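Praltis Residents' Help Pages
Laundry and Shared Rooms

Unmatched socks after a shared wash: how long should they be kept?

Posted by Narstead House Office

Our residence operates four washing machines for 32 rooms. Single socks are regularly left behind, and they are at present placed in a drawer in the laundry room. The drawer is now full. We would be grateful for advice on a reasonable holding period, and on whether the socks should be sorted by color or by size. Residents have also asked whether they may look through the drawer without a member of staff present.

3 replies

Itodska Hall Housekeeping

We recommend a holding period of one full term. Sorting by color is the more practical method, as residents generally remember the color of a missing sock and seldom its size. The following procedure has been in use in our building for several years.

Check the inside of each drum and the rubber door seal at the end of the day. Small items are often caught in the fold of the seal.

Lay each sock out on a table and smooth it flat before sorting. A crumpled sock is easily mistaken for a cloth – pale colors in particular – and may be put with the cleaning rags in error.

Pin light and dark socks to separate lines at eye level. Residents may then look for their own items at any time, and no drawer is required.

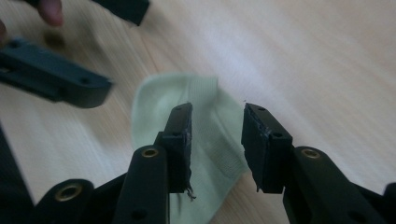
Pale green sock on the sorting table, before smoothing.

Socks not claimed by the end of term are washed once more and sent for textile recycling. Our last collection, in September, came to 181 single socks.

Dovhaniuk Court

We throw ours out after a month. There have been no complaints.

Laundry Desk, Building 459

We agree with the use of a line. Residents should also be advised to wash socks in a closed mesh bag. Our desk lends these bags on request, and over half of our rooms now use one. Please note that the bags should not be overfilled, as the contents will not rinse properly.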